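Switching the lunch counter to preorders

24 Apr 2026

Kohlhase stopped taking walk-in lunch orders in February. Everything now goes through a web form that closes at 10:30, and food is handed over at the side door between 11:45 and 1:15. I do the ordering and the books, so these notes are mostly on that side.

The form writes to a plain spreadsheet. Each row has a pickup slot, a dish code and a name. Najwa Sabbagh prints it at 10:35 and sorts by slot, then by dish. We tried sorting by dish first, and the soups sat too long.

Portions are the main change. Under the old setup we cooked to a guess and carried leftovers into the next day's soup. With preorders the cook sheet matches the count plus two spare portions of each dish. Rice is still cooked in full pans, so that line never matches. 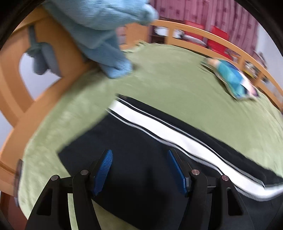
Containers are the cost I got wrong. I bought 1000 of the 700 ml size with flat lids. They hold the stew fine, but the flatbread has to be folded and goes soft under the lid. Walid Dabbas now wraps it in paper and puts it on top of the container, inside the bag. The paper comes from the same supplier and ships with the lids.

Late pickups are still open. The slot is 15 minutes, and after that the bag goes on the warming shelf with the time written on it. Marjan Dehghan wants a cutoff at 1:30. I would leave it at 1:45 until the dinner prep schedule is redone.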